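Haltton's winter slipper drive is on again

Last updated: Wednesday, 10 am

Anyone who has spent a July morning on the cold tiles at the Haltton community centre will be pleased to hear the winter slipper drive is back, and the organisers are hoping to gather 100 pairs this time for families and older neighbours in Haltton and nearby Bandara.

New pairs in any size or colour are welcome (children's sizes always go quickly, and so do the very big ones!), and they can be left at the centre's front desk or at the Bandara library until the end of August.
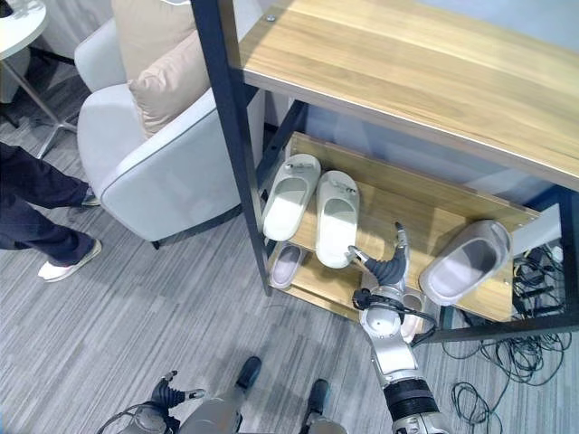 If you can't get to the shops, a donation of $15 will cover a pair, and Voritz Shoes on the main street has kindly offered 10 per cent off anything bought for the drive, so do mention it at the till.

Pairs will be handed out over morning tea at the centre, with scones and plenty of hot tea, and everyone is welcome to stay for a chat whether they need slippers or not. Doors open at 10 am and the kettle stays on until 2 pm.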